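Simulated Kitchen Trials: Working Practice Gallery

Holzer Test Group, Clardale site
Last revised 13th August

The pictures on this page go with revision 2 of the Clardale working practice for simulated household trials. The practice covers how a simulated kitchen is set up, how the robot is driven in it, and how a run is recorded so that another person can repeat it. It applies to all runs made in the Stirnura simulator and to any run whose results are passed to the Dredeck program. It does not apply to hardware trials, which have their own document.

The full text of the practice is held in the project folder. The notes beside the pictures give the rules most often asked for by new operators. Clause numbers have been left out on purpose, as they change between revisions.

General rules

Every run has a scene file, a controller version and a random seed. All three are written to the run header before the first step is simulated. A run with any of the three missing is treated as a rehearsal and is not counted, whatever its result.

The scene is frozen for the length of a test series. Cabinet positions, door hinges, counter heights and loose objects are all part of the scene file. If one object has to be moved to clear a fault, the scene gets a new version number and the series starts again.

Loose objects on counters are left in place even when the task does not use them. They are part of the collision check. An operator who removes a pot or a plate to make a reach easier has changed the test.

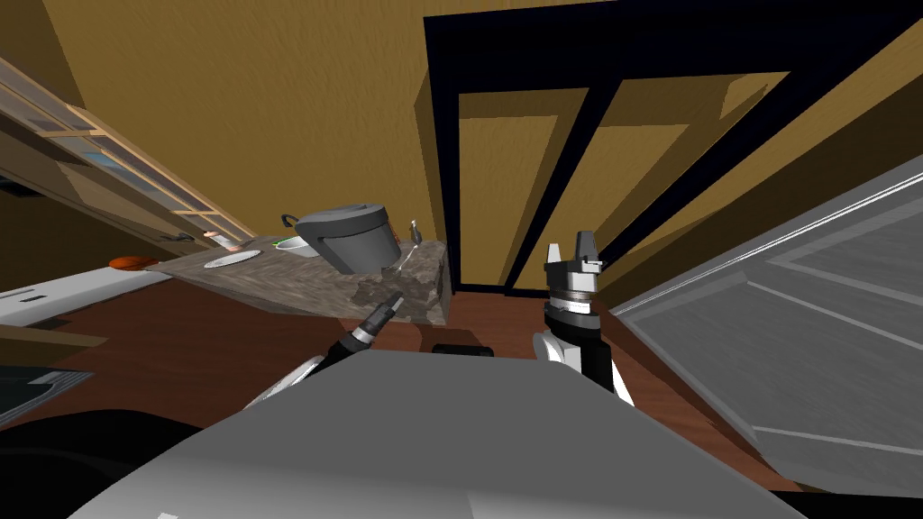 Simulated kitchen, both arms forward of the body, with cookware on the island counter and a door behind.

Viewpoint and tilt

Camera views are recorded as rendered. They are not leveled afterward. A tilted view is acceptable for a run record provided the camera pose is logged at every step and the logged pose matches the rendered one. Reviewers who need a level view may generate one from the log, and the generated view must be stored separately from the original.

Where the robot's own body takes up part of the view, the body is kept in the record. Masking is allowed for training material only. For acceptance runs the reviewer needs to see how much of the workspace was hidden from the controller.

Two-arm setups

Both arms are subject to the collision check at all times, including an arm that has no part in the task. The idle arm has a declared rest pose in the scene file. If the controller moves the idle arm out of its rest pose, the log must show a command for it. Drift without a command is a fault and is reported under the controller version, not under the scene.

The two end tools may differ. Each one has its own model file with its own mass, reach and contact limits. Copying the limits of one tool to the other is the most common error found in review, and it is easy to miss when the task uses only one side.

Work close to cabinets and panels

Close work is any motion in which the fingertips are within 22 mm of a fixed surface. The distance is taken from the simulator's contact model and not judged from the picture. Within that range the following apply:

Speed is held to the close-work limit given in the tool file.
Contact reporting is set to every step.
Finger opening is logged as a measured value, not as the commanded value.
The operator does not take manual control unless the run is first marked as stopped.

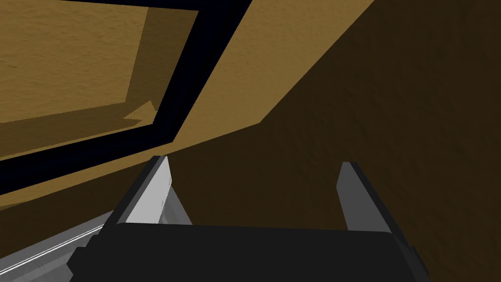

The measured finger opening deserves a longer note. A gripper that has been told to open may be held part of the way by contact with a frame or an edge, and the commanded value will still read as open. Runs recorded before May used the commanded value only. These runs remain in the archive but may not be compared with later ones on any measure that involves grasping.

Wrist views and lighting

Wrist views near furniture often contain a strong boundary between lit and shaded surfaces. The lighting in the scene file is fixed along with everything else, and is not to be brightened for the sake of a clearer record. If the controller uses the wrist view as an input, a change in lighting is a change in the test.

Surface textures are kept at the resolution supplied with the scene. Replacing a coarse texture with a finer one is permitted between series – never within one – and the change is entered in the scene history.

A view with no object in the fingers is still a valid record. Approach and withdrawal are scored along with the grasp, and stills from these phases should be saved at the same rate as the rest of the run.
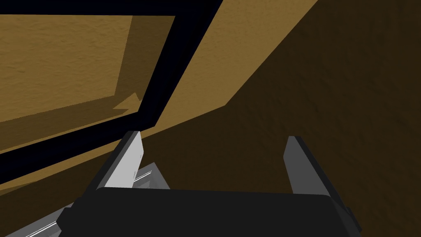
Stills saved close together can look nearly alike. They should not be thinned out by hand. The step number in the file record is the only accepted way of ordering them, and a still without a step number is removed from the set. Operators have at times sorted stills by eye and placed them in the wrong order, which led to a contact fault being assigned to the wrong phase.

Run length and stopping

A run ends at 600 simulated seconds if the task has not been completed. The limit is in simulated time. Wall-clock time is recorded for information and has no bearing on the result.

A run is stopped early in the following cases: any part of the robot passes through a fixed surface; the contact force goes over the limit in the tool file; or the simulator reports an unstable step. The first and third are simulator faults and the run is repeated with the same seed. The second is a controller result and stands.

Records and review

Run records are kept as a set: header, step log, views and reviewer's sheet. The reviewer must be someone other than the operator. For the current Clardale series, 73 runs have been entered under this revision. Records made under revision 1 are marked as such and are not converted.

Comments on the practice should be entered in the project folder against the heading they refer to. Comments on the Stirnura scene files go to the scene history instead.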